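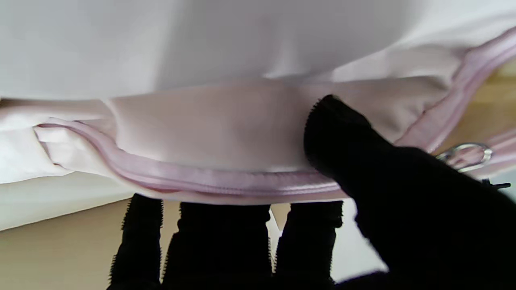
Sep 26, 2022

The bedding swap is back, and this year it's moving to the old Appiah building on the corner! I stopped by yesterday to drop off two duvet covers I never use (wedding presents, don't tell my aunt) and ended up staying for coffee and hearing all the plans.

Doors open at 10 on the first Saturday in October, and it works the same way as last time. You bring clean sheets, blankets or pillowcases, you get a ticket for each piece, and you trade your tickets for whatever you like. No money changes hands, except at the cake table, where I fully expect to spend too much.

Ingeborg Lüthi, who started the swap in her garage, told me 47 households took part last fall and more than 1000 pieces found a new bed. "Fitted sheets go first," she said, "so please bring fitted sheets." Noted! I'm sorry to say all I've got left is flat ones.

Ashok Bhatia will be there with his sewing machine again, doing small repairs while you wait - hems and torn corners mostly, no zippers this time. He fixed a quilt of mine last year and it's still holding up great.

You can drop things off early at the side door until 6 in the evening. Please write the size on a piece of tape and stick it on, and leave the pillows themselves at home.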